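Flaltura Guest House, Flistthorpe
Furnishings and Upkeep Meeting, November
Minutes

Present: Solveig Lie (chair), housekeeping, front desk, maintenance.
The meeting opened at 10:15.

1. Previous minutes
Approved with one correction: the lounge inventory lists 28 cushions, and the hallway bench cushions are to be entered separately.

2. Lounge table
Maintenance reported on the dark reddish-brown table in front of the patterned sofa. The high-gloss finish is to be kept. Housekeeping asked whether a satin finish would show fewer fingerprints. Kolev quoted 4000 for stripping and recoating, work to be done off site. The quote was declined. Dry microfiber cloths only until the next review; the spray polish now in the cupboard is to be used up on the office shelves.
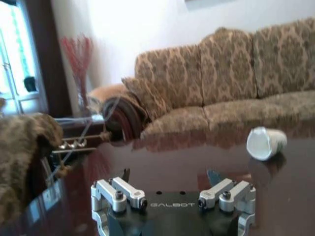

Item 2: lounge table and sofa, with a paper cup on its side on the tabletop.

3. Paper cups
Cups from the drinks station are being left on lounge furniture. Agreed: a covered bin next to the lounge door, and a cup check at 11:00 and 16:00. Coasters were discussed and deferred. The current cup order stands at 44 sleeves; no change.

4. Sofa
The beige and brown damask cover stays in service. Morkosent can supply a near match for repairs at 70 per yard, minimum order not yet confirmed. Solveig Lie will request a swatch and compare it with the cover in daylight. Seat and back cushions are to be vacuumed with the upholstery nozzle, low suction.

5. Actions
Bin for lounge door: maintenance.
Swatch and minimum order: S. Lie.
Revised inventory sheet: front desk.
Reply to Kolev: S. Lie.

6. Other business
The hallway lamp timer is running slow. Maintenance to reset it.

The meeting closed at 10:50.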